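Bimanual planner: inter-arm collision checks eating the whole cycle

Forum: Motion planning and control
8 replies

trestberg_dan
Two-arm cell, both arms bolted to one front rail, shared tabletop, toy brick pick and stack. We run the Gasach planner with both arms as a single group. Planning a joint move takes far too long once both grippers are over the middle of the table. Single-arm moves are fine. The profiler says nearly all of the time goes into self-collision, arm against arm. I have it capped at 2,000 samples per query and it hits the cap on most of the close moves.

Anyone split the group and kept it safe?

kolben7
What meshes are you checking against? If it's the visual meshes, stop there and fix that first.

trestberg_dan
Convex hulls for the links. The gripper fingers are still full meshes. I tried hulls on the fingers and it started rejecting grasps that are fine on the hardware.

ninepointfive
Split the group. Plan left, freeze the trajectory, plan right with left as a moving obstacle. We've done it that way on the Horer cell since January and I wouldn't go back.

kolben7
Prioritized planning is fine until the second arm has no solution. Then you're replanning the first arm anyway and you've built a worse version of the coupled planner.

ninepointfive
It happens. We swap the order and try again. If that fails too, the second arm waits at its last clear pose. Cycle time is still better than it was.

trestberg_dan
Adding a picture of the layout so we're talking about the same thing.

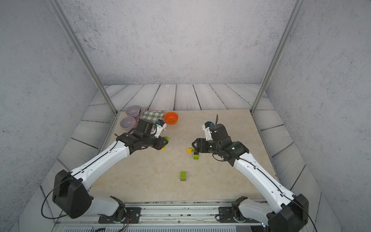
The query I care about is the one where the right arm picks while the left is also low over the table. Start and goal are both valid and the planner still burns its samples, mostly on configurations where the upper arms cross. Both of them lean in toward the middle from opposite ends of the rail, so a random sample has a good chance of putting them through each other. The green pair stacked out in front is a collision object too, and so are the orange bowl and the two lavender ones at the back. I've timed it with the objects removed from the planning scene and it makes very little difference.

mrow_c
Then it's a sampling problem and your checker is okay. Put a soft boundary down the middle and bias each arm's samples to its own side. Leave the goal region out of the bias or handovers will break.

kolben7
Agree with mrow_c on the bias. Also check the order of your collision pairs. Ours was testing finger against finger before upper arm against upper arm. Do the cheap hull pairs first and bail on the first hit. With your fingers as full meshes that's going to hurt every rejected sample.

ninepointfive
Still say split it. You're tuning a search over a space you don't need for picking bricks.

trestberg_dan
Did the pair ordering and the bias tonight. Same 36 queries replayed from the log. Before, most of the close ones hit the cap. Now 10 of them do, and all of those have both wrists near the same brick. I'll try the split on those only and keep the coupled planner for the rest. Config is in the Rezende branch if anyone wants to look.

kolben7
Check the timing when you switch between the two. If the coupled plan assumes both arms start together and the controller starts one late, your checked path isn't the path you run.

trestberg_dan
Both go out with one start stamp now. I'll confirm it with the split planner before I turn the speed up.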